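How to Fold Quilted Baby Clothes (and Which Tricks to Skip)

By Iman Hajji
Updated 2023-07-26

I have read a lot of folding advice, and most of it was written by someone holding a thin cotton T-shirt. Quilted kids' clothes don't behave like that. The padding pushes back, the sleeves stick out, and the tight little packet that looks so good online springs open as soon as you close the drawer.

I tried the Jullico folding board, which cost me $31. It's a fine board for adult shirts. A small padded top slides around on it, and the panels flip over faster than the fabric wants to go. Tsion Beyene swears by rolling, so I gave that two weeks in May. The rolls took up more of the drawer than the flat folds did.

What you need

A table. A bed is too soft, whatever the videos say.
A basket or bin for the clean pile.
Your hands. Skip the clips and the fabric spray.

Steps

1. Check that the piece is fully dry. Padding holds water at the seams long after the outside feels done. Pinch the collar and the cuffs, and if they're cool, hang it back up.

2. Lay it face down and smooth from the middle out. Don't press hard. You won't flatten the quilting, and you don't want to.

3. Fold in each side by a little less than a third. Most guides say exactly a third, which on a padded shirt gives you a hump down the center.

4. Lay the sleeves along the body. On small sizes they may be too short to reach anywhere useful. Leave them poking out at the corners if they want to — I stopped fighting this and the drawer looks no worse.

5. Bring the bottom hem up toward the collar in one fold. Hold both lower corners while you do it, so one side doesn't creep ahead of the other.

6. Turn it over and square up the edges. A bit of lining or trim may show. You can tuck it in, but it will work its way out again.

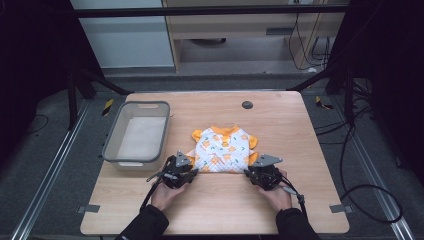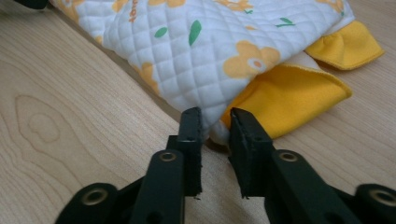
White quilting with a flower and leaf print, folded on a wood tabletop.

7. Stack with the thick fold facing you, and alternate every other piece so the pile doesn't lean.

Does it stay folded?

Mostly. Anas Ouazzani told me his stacks last all week, and I have my doubts, having met his kids. Mine hold until someone wants the shirt at the bottom. If your drawer is shallow, stand the bundles on edge, but only if it's nearly full. Half full, they flop.

Thin pajamas and undershirts are a separate job. For those, the folding board is worth getting out of the closet.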